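Grelach lakeside cottages to open for bookings ahead of March start

2018-01-10

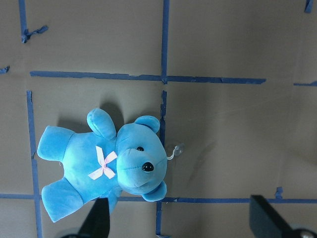 Lokmont Holidays has added seven self-catering cottages at Grelach to its lettings list, with the first guests due to arrive in March. The cottages stand in a row on the north shore of the loch, 300 metres from the village shop and a short walk from the jetty.

The buildings were put up for estate workers and stood empty for several years before Lokmont bought them from the Haugen family. Work on the roofs, drains and heating began in the spring of last year. The outside walls have been repaired and limewashed, and the original slate floors have been kept in the kitchens and hallways.

Four of the cottages sleep four people, two sleep six, and the end cottage, Haugen House, sleeps eight. All have a fully fitted kitchen, a wood-burning stove, a bath as well as a shower, and a fenced garden at the back. Haugen House has a bedroom and wet room on the ground floor with level access from the parking space. Cots and high chairs can be booked without charge. Dogs are welcome in five of the seven.

Krishnamoorthy Bangera, lettings manager at Lokmont Holidays, said: "We have had people asking about Grelach for a long time, mostly families who used to come here to camp and now want a proper bed. We have kept the cottages simple. The heating works, the beds are good and there is somewhere to dry your boots."

Prices for the smaller cottages start at £500 a week in low season, including bed linen, towels and a first basket of logs. Short breaks of three or four nights are available outside the school holidays. Arrival is from 4pm and guests are asked to leave by 10am.

Guests have the use of two rowing boats, which are kept at the jetty from Easter to the end of October. Life jackets are provided in adult and child sizes. Fishing permits are sold at the village shop, which also takes grocery orders for delivery to the cottages on the day of arrival — these should be placed at least two days ahead.

The path behind the cottages joins the forest track to the summit of Ben Lokmont, at 2,763 feet. The full walk takes most of a day and is steep in its upper part. An easier route follows the shore to the old boathouse and back, and is suitable for sturdy pushchairs in dry weather.

Mobile reception at Grelach is poor. Each cottage has wireless internet and a landline for local and emergency calls. The nearest railway station is a 40-minute drive away, and a taxi can be arranged through the Lokmont office.

Online booking is handled by Ziltex, the system already in use for Lokmont's other properties. Bookings may also be made by telephone or by calling in at the office in Lokmont village. A deposit of one quarter is payable on booking — the balance is due six weeks before arrival.

Ends

Notes to editors

Lokmont Holidays lets cottages and apartments on behalf of private owners as well as its own properties.

Interviews and visits to the cottages can be arranged through Krishnamoorthy Bangera at the Lokmont office.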